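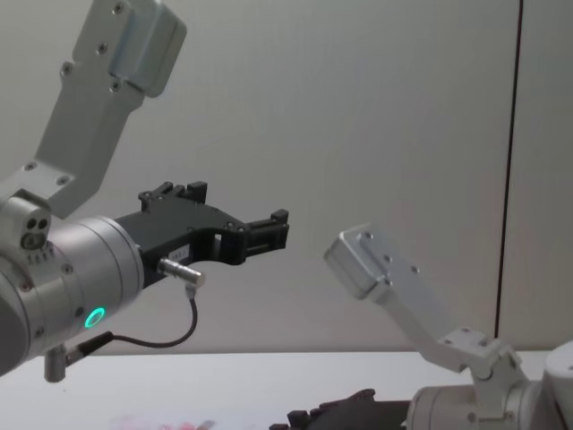 The two arms of a Bollden tabletop cell, grippers fitted

Bollden (two-arm kit)
2022-11-21
By Juwita Wattimena
Print this article | E-mail this article

Bollden is a two-arm tabletop robot kit sold by Sodach. Sold as a complete set: two arms, two grippers, cables, controller, a year of the software. Aimed at small workshops, teaching labs and anyone who wants two-handed work done on a bench. Not to be confused with the older Bollden single arm, withdrawn when the pair came out.

Background

Sodach began as a supplier of bench fixtures and moved into arms after buying the Majimbun design office. The Majimbun team had a working wrist and not much else. First pairs went to trial users in October, general orders opened the month after. Early manuals still carry the Majimbun name on some pages, and the parts list uses both.

Design

Both arms have silver link brackets with exposed screws, so most jobs on the outside can be done with a hex key set. No covers to unclip. The wrist is a wide silver cylinder with a ring light on it, green when the arm is powered and ready, amber when it is waiting on the controller, red for a fault. Handy from across a room, less so if someone is stood on the wrong side of the bench.

Arms are normaly set up facing each other so the two grippers can reach the same piece of work. They can be fixed side by side instead but the software then needs its layout file changed by hand. Sodach says a wizard for this is coming.

Gripper

Black parallel gripper, one per arm, same part both sides. Slotted fingertips, held on with small screws, can be swapped for soft or long ones (sold separately). Power and signal come through a single thin cable that plugs in underneath and loops back towards the wrist. The loop is the weak spot in the design according to several buyers, as it hangs low and can catch on tall work. A cable clip is now in the box. Older sets can get one free on request.

Bench and surroundings

Maker advises a pale, plain bench and a plain wall behind, mostly for the benefit of users who add their own cameras. Wipe-clean tops are best for anything with ink, paint or food colour. Leave enough room between the arms to get a hand in when they are stopped.
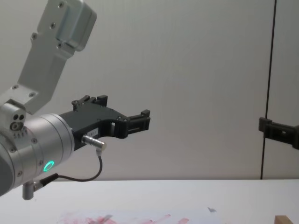
Price and support

Listed at 2000 for the pair, grippers included. Spare gripper 400. Extra fingertips 70 a set, any type. Support is by e-mail only in the first year; after that a paid plan, or a local dealer where there is one. Stakis is the only dealer so far to offer fitting on site and they charge seperately for travel.

Reception

Mostly good for the money. Praised for quiet running, open construction and the fact both arms arrive ready matched. Complaints: the cable, the thin manual, slow start-up (roughly 63 seconds from switch-on to green in one user test), and no bench clamps in the box. Stakis sells clamps that fit. Some teaching users also wanted a cheaper one-arm option back. No word from Sodach on that.

See also: Majimbun wrist; Bollden single arm; parallel gripper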